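Notes from the Drinks Corner

I have been putting off writing about the drinks table for most of the summer, mainly because I kept changing my mind about it. Regular readers will remember that back in May I swore I was done with anything that had a tap on it and was going back to a plain pitcher. Well, the pitcher lasted two weeks. I like a spout, I like a drip tray under it, and I like being able to set a glass down and have both hands free to dig around for the cookies.

So this month it's all about small round tables, ribbed glasses and shiny trays, with a bit about cleaning at the end for those of you who wrote in after the last one. 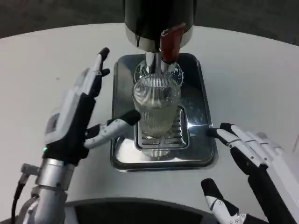
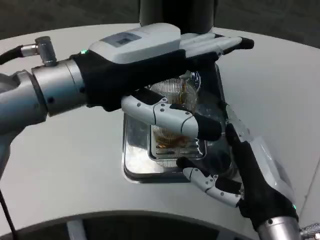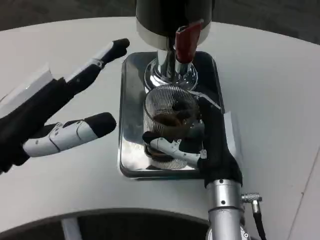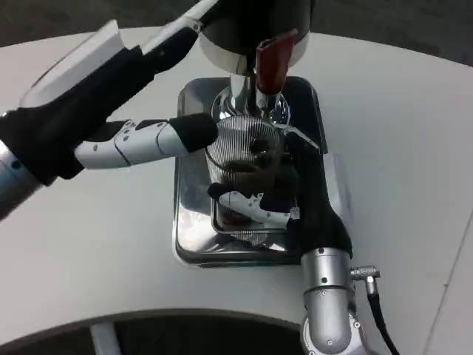 Does a ribbed glass make a drink harder to pour to the right level?

A little, until you get used to it. The grooves blur the line where the liquid stops, so look down from the top or pick one spot on the side and always fill to there. With a dark drink you'll see the level pretty easily, and with something pale and cloudy I'd go slower.

I'm a big fan of ribbed tumblers anyway! They're easier to hang on to when they get sweaty in August, and fingerprints hardly show. Mine came from the thrift store over in Meltdale, where I bought a box of 8 and got home with all of them in one piece (a first for me). They don't match the rest of my kitchen and I don't care. The one thing I'd check before you buy is the height. Take a tape measure to the gap under your spout and write it down, then bring that number to the store with you. I have a lovely tall set at the back of my cupboard that doesn't fit under anything I own.

Now, trays. If you have a white table like I do, get a tray, and get one with a raised rim. Coffee on a white top will leave a ring if you so much as look out the window. I used a dinner plate for ages and it was fine right up until the day it wasn't, and then I was wiping down table legs. A polished metal tray looks wonderful for the first ten minutes and then every drop shows on it, so I keep a soft dry cloth folded next to mine and give it a quick rub after each round. Warm water and a drop of dish soap once a day, dry it straight away, done. Please keep the scouring pads away from it — I learned that on my old one and the scratches never came out.

If your tray has a grate, lift it out and wash it by itself. The slots collect sticky stuff, especially if you serve anything with sugar in it, and an old toothbrush gets in there better than any sponge I've tried. Wire mesh is the same story. Soak it first, brush it from both sides, and shake it out over the sink before it goes anywhere near a towel.

A quick word on going back and forth between cold drinks and coffee on the same afternoon, because three of you asked. Keep separate glasses for each if you've got them. Lemonade with a hint of old coffee in it is not a thing anyone wants, and I say that as a person who has drunk it. I put the coffee glasses on the left and the cold ones on the right, and the family mostly goes along with it.

Also, a round table is nicer than a square one for all this. People can come at it from any side, and there are no corners to catch your hip on when you're carrying something full. Mine takes up almost 2 feet of the back porch once you count elbows, so measure first if yours is going in a hallway.

The Vitville kitchen swap is still looking for trays, tumblers and small baskets, as long as they're clean and not chipped. Drop them off at the hall on Hsieh Street, where there's a bin just inside the side door. Last time we had 119 things on the tables and I came home with a gravy boat and a second set of measuring spoons, neither of which I needed.

Next month I'm going to tackle the cupboard under the sink. Send me your tips for keeping dishcloths from smelling, please, because I'm out of ideas.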